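Household Textiles – handout 2
S. Carnegie, rev. July 2, 2019

Bedding: fibre, weave, care

Carrying on from the April handout, where we stopped at yarn. Bring that one too, we refer back to it.

Thread count. Number of threads in a square inch, lengthways plus across. Over-sold. Plied yarns get counted twice by some sellers, so a big number on the packet tells you little. Look at the yarn, feel the cloth, hold it to the light.

Weaves you need to know –
Percale: one over one under. Crisp, matt, cool. Creases.
Sateen: threads float over several at a time. Smooth, slight sheen, snags sooner.
Flannel: brushed on one or both sides. Warm. Pills if the yarn is poor.

Fibre. Cotton takes up water well and stands hot washing. Polyester dries fast, holds on to oily marks. Blends sit between the two – easy to iron, pill more. Linen gets softer with use, dosen't like being folded in the same place every time.

Prints on bedding. Pigment print sits on top of the fibre, held by a binder, can feel stiff, rubs off along folds. Reactive print bonds with the cotton, softer to touch, lasts better. Test for the practical: damp white cloth, rub ten times, look for colour.

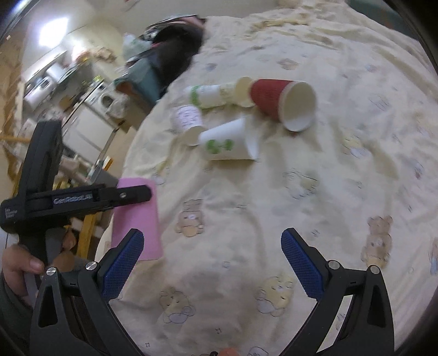 Cartoon print on a pale cream ground.

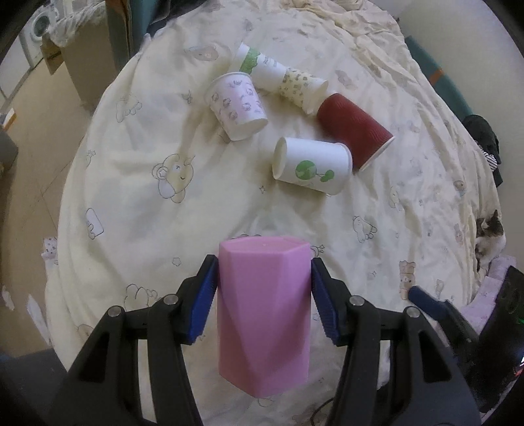

Why do duvet covers go into little balls of fluff after washing?
Short fibres work loose and tangle on the surface. In a blend the polyester is strong enough to hold the balls on, in pure cotton they mostly break away. Wash inside out, don't overfill the drum.

Care labels. Tub = wash, triangle = bleach, square = drying, iron = iron, circle = professional cleaning. Bar under the tub means gentler action. Learn these, they come up every year.

Shrinkage – measure before and after, both directions, same table, no stretching. Warp usualy shrinks more than weft. Write it as a percentage of the first length.

Samples in the drawer are marked Tesen (percale), Aser (sateen), Clidow (blend). Put them back in the right envelopes please.

Reading: Shearer, chapter on finishes, up to page 109. Write up due next session, one side only.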